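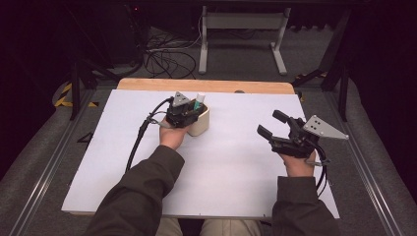
Bikach tabletop set, release 2: README and known fault

Maintainer: Jovita Bañuelos
Fault report: Danai Antoniadis, Faustino Tapia

Contents

The set holds 1,000 episodes of two-handed tabletop work recorded with hand-held grippers. Each episode has head camera video, left and right jaw opening, gripper pose and a plain-text task label. Tasks cover cups, tubes and other small items handled on a white board.

Known fault: frozen jaw signal, right gripper

In 168 episodes the right jaw opening stops updating partway through and repeats its last value until the end of the file. Pose and video from the same gripper keep running, so the episode passes the length check. A policy trained on these files learns to close late or not at all.

Cause

The right cable was pulling on its connector when the operator reached toward the far side of the board. The jaw encoder line lost contact first. The Hirkolance driver did not raise an error — it held the last good value and kept stamping it with new times. Faustino reproduced this on the bench by flexing the cable by hand.

The left gripper uses the same connector. No frozen segments were found on that side, but the driver behavior is identical.

How to filter

Affected episodes have jaw_fault set to 1 in index.csv. Drop them, or mask right_jaw from the row given in fault_start. Do not interpolate across the gap. Left-hand channels in these files are usable.

Changes since the fault

Both cables now have a strain relief clamp at the handle. The recorder stops if a jaw value stays bit-identical for 2 seconds while the pose is moving. A gripper held still does not trigger the stop.

Open items

Short dropouts under the limit are still not flagged. Send suspected cases to Jovita with the episode number and row range.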